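Home Courses Handouts Reading List Contact

Cut Flowers for Beginners, Handout 7: Why They Die and What You Can Do in the Meantime

March 15, 2018 – Fanni Orbán, Plekbridge Evening School

7 min read

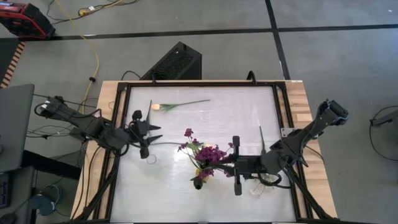 Purple flowers with green stems and leaves.

Last time we covered buying. You should all by now be able to walk past a bucket of half-price roses without feeling sorry for them. Tonight is about what happens once the flowers are home, a subject on which everyone's grandmother has a view, and no two grandmothers agree.

Bring a knife next time, please. Several of you brought scissors to the last session, and one pair had clearly been used on linoleum.

1. The basic problem

A cut flower is a plant part that has been separated from its roots and has not been told. It goes on behaving as if supplies will continue. The leaves lose water to the air, the petals try to stay stiff, and the buds try to open, all on whatever sugar was in the stem on the day of cutting plus whatever you put in the vase.

Three things go wrong, usually together:

a) Water stops getting up the stem.
b) The food runs out.
c) The flower gets old, on its own schedule or on a faster one that you have accidentally given it.

Most of the advice you'll hear deals with one of these and ignores the others. This is why a trick can work beautifully on your sister's tulips and do nothing for your carnations.

2. Water and the stem

Water travels through narrow tubes (the xylem, and yes, you can forget the word after tonight). As the leaves lose water, they pull more up behind it, rather like someone drinking through a straw. Lift the straw out of the glass and you get air. The same happens when a stem is cut and left lying on the counter while you answer the phone. Air gets drawn into the cut end, and the water may have trouble getting past it later.

So: recut before the stem goes in the vase. Take off an inch or so with a sharp knife. Dull blades squash the tubes you are trying to open.

On angles. A slanted cut gives slightly more open surface, and more to the point, keeps the stem from sitting flat on the bottom of the vase like a bath plug. The exact angle doesn't matter. I once attended a workshop where a protractor was passed around, and I have not been back.

On cutting under water. It does help with some flowers, roses especially, by keeping air away from the fresh cut. It is also wet and awkward, and I wouldn't do it with a knife and a full sink of suds. A shallow bowl is enough. If you can't be bothered, cut in the open air and get the stem into water within a few seconds. That's what I do at home when nobody from the course is watching.

On smashing woody stems with a hammer. People love this one. It makes a shredded end that bacteria enjoy very much. For lilac and the like, a clean cut and perhaps a short slit up the stem will do. Keep the hammer for hanging pictures.

3. Bacteria, or what that smell is

The other thing that blocks stems is slime. Bacteria get in from the vase, from your hands, and from the leaves, and they multiply in the water and inside the cut ends. By the time the water looks cloudy, they are well settled.

Strip every leaf that would sit below the waterline. Every one. A submerged leaf rots faster than anything else in the arrangement, and it will take the rest with it. Leave the upper leaves alone unless the thing looks like a hedge.

Wash the vase. I mean with dish soap and a brush, then a rinse with a little household bleach in water, then another rinse. A vase that has been "rinsed out" since August has a ring in it, and the ring is alive. My test is whether I would drink from it. I'm told this is too strict. I'm also told by the same people that their flowers never last.

Change the water every 2 days and recut the stems when you do it. If you only remember one line of this handout, it should be this one, and I suspect you will remember the hammer.

4. Feeding them

Flower food, the stuff in the sachet, generally has three jobs: sugar to feed the bloom, an acid to lower the pH so that water moves more easily, and something to hold back the bacteria. Follow the packet. The sachet is made for a certain amount of water, and tipping a whole one into a bud vase doesn't make it stronger in any way the flower appreciates.

Some of you asked about home remedies. In order of how often I get asked:

Sugar on its own. Feeds the flower and feeds the bacteria. The bacteria eat faster.

Aspirin. A little acid, in theory. In my kitchen I've never seen a difference that I'd be willing to defend at dinner.

A penny. The idea is that copper kills bacteria. A modern penny has very little copper in it and gives up even less. You do get to keep the penny.

Lemon-lime soda. Not the full-sugar kind straight from the bottle, but diluted, with a few drops of bleach, it is a passable copy of the sachet: sugar, acid, germ killer. It costs more than the sachet. It also fizzes, which pleases children.

Vodka. Please stop sending me articles about vodka.

5. Ethylene, and the fruit bowl

Ripening fruit gives off a gas called ethylene. Fruit uses it as a signal to ripen. Many flowers treat it as a signal to give up. Carnations go "sleepy," meaning the petals curl inward and won't open again. Snapdragons and delphiniums can drop their florets all over your tablecloth. Tulips and most daisies are less bothered.

You can't see or, at household levels, smell it. What you can do is move the vase away from the bananas. Old flowers give it off too, so pull the dead ones out of an arrangement when you see them. I know it spoils the shape. The shape is going anyway.

6. Temperature and where to put the vase

Cool is good for nearly everything. Florists keep their stock in a cooler, and the growers chill it before that, and if the chain is broken somewhere on the way you get flowers that look fine at the till and collapse by the weekend. There's no way to tell by looking, I'm sorry to say, so find a shop that sells a lot and sells it quickly.

At home, avoid:

– the top of the television
– the sunny windowsill, where everybody puts them
– anything directly above a radiator
– the draft from an air conditioner, which dries petals out

Moving the vase to a cool room overnight helps more than any powder. It does mean carrying a full vase down the hall in your slippers. You can decide how much you care.

An exception: tropical flowers such as anthuriums and orchids dislike the cold and will go brown if you put them in the fridge. A student at Kwok Street (our other branch, for the new people) lost a very expensive orchid spray to the vegetable drawer, and it shared that drawer with a melon. See section 5.

7. Individual cases

Tulips keep growing after cutting and will lean toward the light. You can turn the vase, or you can accept it. Wrapping them in paper and standing them in deep water for an hour will straighten them for an evening.

Daffodils leak a sap that harms other flowers. Stand them alone in a bucket of water for several hours first, then arrange them without recutting. If you recut, they start leaking again and you start over.

Hydrangeas wilt dramatically and often revive if you put the whole head under cool water for half an hour. It feels wrong. Do it anyway.

Roses with bent necks usually have a blocked stem. Recut, wrap the heads in paper to hold them upright, and stand them in deep water. If the neck is still soft after a couple of hours, you have a nice float for a shallow bowl.

Poppies and other milky stems can be sealed by dipping the cut end in boiling water for a few seconds. Keep the steam off the petals and your fingers out of it.

8. What the money buys

We ended last session in an argument about price, so here are the figures I promised. For the summer display I bought 300 stems through Clillov, the wholesaler, and threw out 70 before the doors opened. Some were snapped and some had gray mold at the base of the head. Pimen, who supplied the foliage, had almost no losses, but foliage is nearly impossible to kill, and they know it, and the invoice reflects this.

The point for you is that waste is built into what you pay. If a shop is selling far below everyone else, the waste has probably been left in the bunch for you to find.

9. Homework

Buy one cheap bunch, all the same kind. Divide it between two clean vases. Give one plain water, changed as in section 3. Give the other whatever remedy you believe in most. Stand them side by side, away from fruit. Write down each morning what they look like, in ordinary words. "Sad" is acceptable for the first day only; after that I want droop, color, and dropped petals.

Those of you who want to test vodka may do so at your own expense.

Next session: vases, and why the one you were given as a wedding present has a neck that fits nothing. Knives, aprons, and a small towel. The parking lot behind the Plekbridge building closes early, so use the street.

Reading: the handout on buying, again, for anyone who bought the half-price roses after all.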